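7.4 Fault 319 — hand stalls during blanket work

Carodum hand, Bredley controller. Revised February 23, 2026.

Comes up when loose fibre gets into a finger joint or round the collar. The hand stops, holds its grip and won't home. Do not force it.

1. Press stop. Wait for the amber light.
2. Support the load with your own hand, then release grip from the pendant.
3. Key off. Fingers go slack, so keep yours out from underneath.
4. Check each joint gap and the cable beside the finger. Cable snagged — stop here, call service.
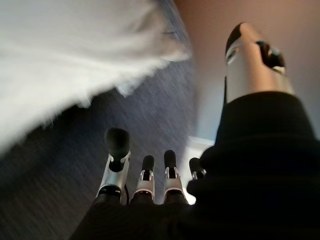 Fig. 12. Thumb and fingers, black tips, cable at finger base.

5. Pick fibres out with plastic tweezers. No blades, no compresed air.
6. Look over the sleeve folds too. Threads go in and stay in.
7. Key on, home, run test 532 with nothing in the hand.

CAUTION: fringed or shedding items are the usual cause. Trim long threads first, grip well away from the fringe. If 319 comes back within 100 cycles take the hand out of service and log it.

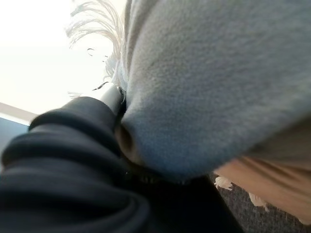 Fleece, fringe side up.

Gaëtan Leblanc adds that at Altumholm the fault kept coming back untill they cleaned the sleeve every shift, and he'd put step 6 before step 5.

Noted for the July issue. Spare sleeves: part 2104.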